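Work Diary, Manipulation Standards Office
Friday

Arrived before the first shift and read the overnight log. No stoppages were recorded. Two entries gave no operator initials, and I have returned both to the shift desk for completion. The rule on initials has been in force since December and applies to every entry, including those that report nothing.

The morning was given to section 8 of the working rules, which covers shared workspaces with two arms. The present text requires that each arm have a named home position and that no object be placed where either arm must pass on its way home. Harish Sundaram considers the second half too strict for cells of the size we use. I am inclined to agree in part. The rule was carried over from the Gurimura site, where the floors are larger and where clothing and rigid items are never handled in the same session. Our own sessions mix them freely. I have drafted a version that asks for a clear return path for one arm at a time, with the other held still until the first is home.

We also settled the wording on cable slack, after three drafts. A cable that runs from the wrist to the base is to be checked through the full reach of the arm before each session, and again after any change to the camera mount. Padmavathi Palaniappan asked that the check be done at low speed, and the draft now says so.

At 11 I went down to the cells to read the draft against the work. The cell I chose had a pile of garments toward the back right, with the right gripper in among the dark fabric, and a clock and a tape dispenser out on the marble-print floor. I read the clause on mixed objects twice while standing there and changed "soft goods" to "clothing and cloth" in the margin.
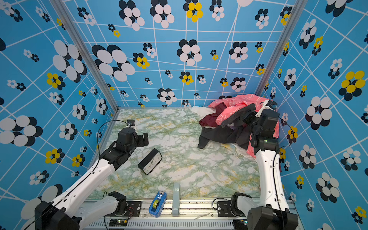 Deepika Chacko wrote in the margin of the circulated draft that a rule on mixed objects should say first which arm has priority, and only then what may lie on the floor. An operator reading in a hurry, she noted, will take the first line and leave the rest. She would also strike the word "normally" wherever it appears, as it allows any practice at all. I have accepted both points. The priority line now opens the section.

The afternoon meeting was short. The revised rules will apply to all new sessions, and sessions already under way may finish under the old text. The speed limit near cloth was left at 90 millimeters per second. Pavithra Nadar had asked for 125, with a written reason, and the reason will be attached to the minutes. The request may be made again at the next review.

The count of signed rule sheets stands at 58. The sheets from Overmont have not come in. I have written to Pascual Vergara and asked for them by the end of the month.

Left to do: renumber section 8, correct the cross-reference to the stop procedure, and send the clean copy to Harish for a second reading.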